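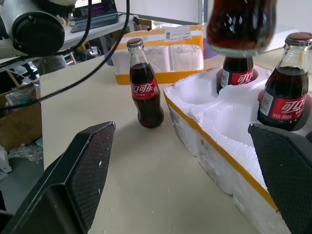 Glass or Plastic? Where Soda Containers Go in Ralitz
Final project report, Intro to Environmental Studies
Efthymia Lambrakis and Satish Sachdeva
Turned in 11 Nov 2020

Why we picked this

Satish's grandfather used to get money back on soda bottles when he was a kid. Took them to the store in a wagon. We wanted to know if anything like that still happens here in Ralitz and what people do with their empties now. Original plan was all packaging, which was way too big. Then all drinks, still too big. Ended up with soda only: glass, plastic, cans.

Main question: does the kind of container change what people do with it when it's empty?

Side question: would people bring glass back to a store if they got money for it?

Background (short)

Glass is heavy. That's most of the story. A heavy bottle costs more to truck around, and it breaks. On the other hand a glass bottle can be washed and refilled, if somebody collects it and there is a plant close enough to do the washing. A refill bottle has to make a good number of trips before it beats a throwaway one on energy. How many depends on distance, how hot the wash is, how thick the glass is, and the sources we read did not agree so we're not giving a number.

Plastic is light and cheap. Can be recycled but a lot of it gets turned into something else, like carpet fiber, and not back into bottles. Cans recycle well. Aluminum is worth money as scrap, so people collect it even where there's no deposit.

A deposit means you pay a little extra when you buy and get it back when you return the empty. Ralitz does not have one. Glass here goes in the curbside bin with everything else or in the drop-off at the Priloment transfer station.
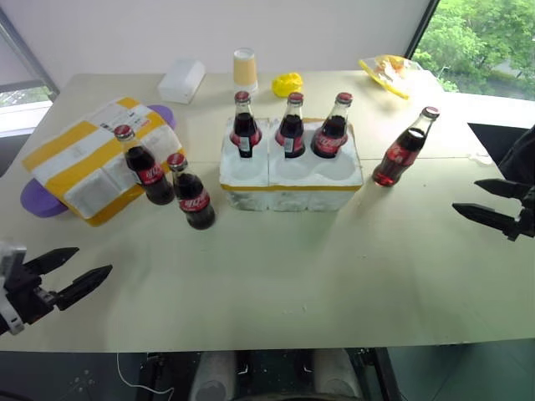
Soda in glass bottles, some of them standing in a foam holder.

What we did

Part 1. Bin count. Priloment let us stand at the drop-off and tally what came out of people's cars. Efthymia did mornings, Satish did after school. We also tallied the recycling carts in the lobby of the Voven apartments, with permission from the manager. Tally marks on paper, typed up at night. Soda containers only, no beer, no water, no juice. Sparkling water was an argument. We left it out.

Part 2. Interviews. 17 people, mostly neighbors and people from Satish's church, one teacher. Same questions for everybody, on a half sheet.

Part 3. Store visits. We went to 15 stores and wrote down whether they sold soda in glass and where it was on the shelf. One owner, Mrs. Fung of Fung Market, talked to us for a long time so she gets her own section.

Results: bin count

Total containers tallied: 3556, both places together. Cans were the biggest group at both sites, plastic second, glass a distant last. No surprise, stores sell a lot less of it.

What did surprise us was the condition. Glass came in cleaner. Rinsed, caps off, a lot of it in its own bag or a cardboard box. Plastic came in with soda still in the bottom and caps on. Cans were crushed or not depending on the person, seemed totally random.

At Voven the glass was more mixed in. People there carry everything down in the elevator in one bag, so probably that's why. We should have written down rinsed / not rinsed from day one but we only started after Efthymia noticed it, so the first tally sheets don't have it. We can't give a real percentage.

Results: interviews

Nearly everyone said they recycle. (Of course they did, we were standing there with a clipboard.) More useful was asking what they did with the LAST one they finished. Then we got answers like "it's still in my truck."

5 people said they keep glass bottles and use them for something. Flower vase, salad dressing, one for watering a cactus. Nobody keeps plastic ones that way except one man who freezes water in them for his cooler.

On the deposit question most people said yes they would bring bottles back, but then asked where. If it was the store they already go to, fine. If it was a special trip, no. One woman said she'd let her kids do it and keep the money, same as Satish's grandfather basicly.

Results: stores

Glass soda was usually in the import aisle or a small cooler near the register, sold one at a time. The bigger supermarkets had it by the pack next to the fancy root beer. Price per ounce was higher for glass everywhere we could compare. Some stores had no price tag up and we were too shy to keep asking.

Fung Market

Mrs. Fung remembers taking returns at the store when her parents ran it. Wooden crates in the back, bottles sorted by hand, sticky floor, wasps in summer. Driver took the empties when he dropped off the full ones. She said the hard part was space. Her back room is now a walk-in cooler and there's no place for crates. She would do returns again if somebody else handled the storage. She also said glass sells better in January than people think, because of parties and the new year holidays. We didn't check this with other stores.

Problems with our project

Tally hours were not the same at both sites. Weekends are over-counted at Priloment.
Interview people all know us. Not a random sample.
We each decided by ourselves what "rinsed" meant. Efthymia was stricter.
Rain ruined one of the sheets, we retyped what we could read and threw out the rest.
We never followed a bottle past the drop-off so we don't know what realy gets recycled.

What we think

People seem to treat glass as more worth taking care of. Could be because it costs more, could be it feels more like a dish than like trash. Our data can't seperate those. A deposit might work in Ralitz if returns were at regular stores, but small stores would need help with space.

If we did it over: weigh instead of count, do one site only, and write the rinsed column on the sheet before starting.

Thanks to the Priloment weekend crew for the folding chairs and to Mrs. Fung for her time. Tally sheets are in the blue folder, interview half sheets behind them.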